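Ticket 1538
Product: Gerkden label server, version 7
Site: Favholm warehouse
Category: Printing / queue
Status: Closed, workaround in place
Priority: 3

Reported problem
Shipping labels sent from the Favholm packing desks stop printing after the nightly inventory export. Jobs show as "sent" in the Gerkden console but stay in the spooler. Restarting the print service clears the queue, and every held label then prints at once, including duplicates of orders the desk has already resubmitted.

Initial checks
Printer reachable by ping and by its web page. Firmware current. Test page from the printer menu prints normally. Test page from the server does not print while the fault is present. Disk space on the server is fine. Swapping the network cable and switch port made no difference.

The first assumption was a bad label template, as the site had edited the return address in January. The old template was restored and the fault came back the next night, so the edited version was put back.

Log review
The spooler log shows the last good job at 2:14 a.m. The next entry is a timeout on the port, followed by 51 retries and then silence. The Drultemeo export starts at 2:15 a.m. and writes its summary report to the default printer of the service account. On this server, the default printer is the label printer.
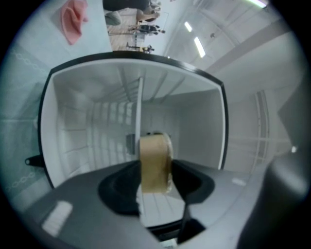
The summary report is formatted for letter-size paper. The label driver accepts the job, finds no matching media, and waits for an operator to confirm. The service account has no desktop session, so the prompt is never displayed. Everything behind that job waits with it.

Steps taken
Paused the queue and deleted the report job by hand. Labels resumed without a service restart and without duplicates.
Changed the default printer of the service account to the office printer. The setting reverted after a reboot.
Found a logon script, left over from the Jääskeläinen migration, that sets the default printer by name. Commented out that line.
Rebooted and confirmed the setting held.
Ran the Drultemeo export manually. Report printed in the office, labels unaffected.

Customer update
Site reports three nights with no stuck jobs. They asked if the summary report can be turned off completely. It can't be in the current export version; the option is grayed out when the schedule is set to nightly. Request passed to the Drultemeo queue as a separate item.

Notes for next time
If labels stop and the printer itself tests good, look at the owner and paper size of the oldest job in the queue before restarting anything. Do not let desks resubmit while the queue is held.

Resolution code: configuration
Follow-up: remove the old logon script from the other two servers at the site.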